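From: Tegwen Owen
To: Durton Hall Sound & Stage list
Subject: Re: [durton-stage] black drapes - wash or not??

Binta, sorry, been meaning to answer this all day and now it's 11 at night so you get the fast version.

Binta Haruna wrote:
> Hi all, I've inherited the drape cupboard from Prys and I'm a bit
> scared of it. There are the big blacks for the back wall, the legs,
> the skirts for the risers, and a pile of table cloths that may or may
> not be ours. Some of them smell. A couple have wax or glue or
> something on them. Two questions really:
>
> 1. Can any of this go in a washing machine? The label on the big ones
> has faded to nothing.
>
> 2. How do people fold them? I've been doing it like bed sheets and
> every time they come out there's a grid of creases that shows up
> under the side light. Erdal says steam, Crescencio says just hang
> them and wait. The February show is the one I'm worried about as
> the whole thing is lit from the sides.
>
> Also is there a list anywhere of what we own? Prys said "in the
> binder" but the binder is all microphone stuff.
>
> Thanks, Binta

OK. Washing first.

Big blacks - NO. Do not wash. They're wool serge and they were treated for flame before we got them, and water takes the treatment right out. Plus they shrink, and they do not shrink evenly, so you get a curtain that's fine on the left and shows everybody's ankles on the right. We did this to one of the old ones at Villadard years ago, before my time on this list, and it ended up as padding in the mic trunk. Brush them. Stiff brush, top to bottom, outdoors if it isn't windy. If they smell, hang them at full height with the doors open for a day and see. Mostly it's just cupboard.

If one really has to be cleaned then it goes out to a proper drapery cleaner who can re-treat it and give you the paper. Keep the paper!! The fire inspector asked for it last time and Prys had to drive home for it during the get-in.

Legs - same as the big blacks except the two short ones, which are polyester. You can tell by feel, they're slippery and lighter than they look. Those are the inherently flame retardant kind so they can take a cool wash, gentle, no softener. Softener is bad news, it leaves a film and the film burns. Check the tag before you do it, I'm going from memory and it's late.

Riser skirts - I have no idea what those are made of. Crescencio sewed the velcro on, ask him.

Table cloths - some are ours, some belong to Rukby and came back with us after the joint concert. Theirs have a bit of red thread in one corner. Please put those in a separate bag and I'll run them over when I go. Ours are plain polyester and will wash in anything. Wash them alone though. The first time round they shed lint like a dog.

Wax: let it get hard, crack off what you can, then brown paper and a warm iron. Warm, not hot, poly melts, and melted poly is shiny forever and you'll see it from the back row. Glue: if it's gaff residue, try a scrap of fresh gaff first, press it on and rip it off, over and over. Gets more than you'd think. After that a little citrus cleaner on a rag, test on the hem. If it's actual hot glue then I don't know, put it at the bottom where a riser hides it.

Now folding. Bed sheet folding is the problem, yes. Every time you fold in half you put a hard line in exactly the same place, and black shows a line worse than any other color when the light comes in low. What we did at Stüber, when we had people enough to do it:

Lay it face up on a clean floor. Sweep first, then sweep again. Bring both sides in to the center line, so the edges meet and the middle isn't folded at all. Do that again if it's a wide one. Then roll from the bottom, loosely, toward the ties, so that the ties are the last thing you see and the next person can find them in the dark. Tie it with its own tie or a strip of cotton. No rubber bands. No bungees.

For table cloths the best answer is don't fold them. Get long cardboard tubes from the carpet store, they throw them out, and roll the cloths round those. Five tubes would do our lot. Stand them in the corner behind the piano. If you have no tubes then fold in thirds, and change where you start every time so the crease moves about.

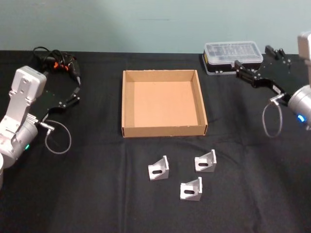
Steam or hanging - you're both right, sort of. Wool drops out by itself if you leave it up overnight, and the weight of the chain in the hem does the work. So for the big blacks Crescencio is right and you should get them up the evening before. Polyester will hang there for a week and look just the same. That needs steam. Erdal has the steamer, it's the gray one with the hose, fill it with distilled or it spits brown. Steam from the back, keep the head moving, pull down gently with the other hand. Give each one time to dry before you touch it or you just put new marks in it.

And for anything on a table, pull it tight and clip it underneath. Half of what you're calling creases is slack. Bulldog clips, not safety pins, I'm still finding holes.

For the February show specifically: if the side light is killing you then ask for it to be brought up a few feet and tilted down. Even a small change helps. Also nobody in the seats is looking at the back wall if the singers are any good. But I know, I know, it bugs me as well.

One more thing on side light. Lint shows more than creases do. Get a lint roller, the big floor kind on a stick, and go over everything after the lights are focused and before doors. Budget half an hour. It's always half an hour. And keep people with fleece jackets off the risers, I mean it.

The list. There isn't one, or there is but it's on my old laptop and it's from before we sold the blue tabs so it's no use to you. Start a new one. What I'd put down for each piece: width, drop, what it's made of, does it have chain or a pocket, ties or grommets, treatment date if any. Then write the same on a bit of white cotton tape and sew it in the top left corner at the back. Not a sticker! The stickers are all at the bottom of the cupboard, have a look, that's why you can't tell what's what.

Measure the drop with it hanging, by the way, not on the floor. The serge stretches by a couple inches once it's up and you'll think you've got the wrong one.

I can come by for an hour or two some evening to help sort, any time after 6. Bring a flashlight, the cupboard bulb is gone and the switch is on the wrong side of the door for some reason. I think I still have the spare key but don't count on it.

Oh - and moths. If you see anything small and beige fly out, tell me straight away, don't be polite about it. Cedar blocks are nice but they don't kill anything. The bad piece goes in a sealed bag and into a chest freezer, Prys has a big one in the garage and has said yes to this before. Only if it fits.

Sorry for typos, phone keyboard and no glasses. Will look at the thing abuot the riser brakes tomorrow, haven't forgotten.

Teg

_______________________________________________
durton-stage mailing list
To leave the list, send a blank message with "unsubscribe" in the subject line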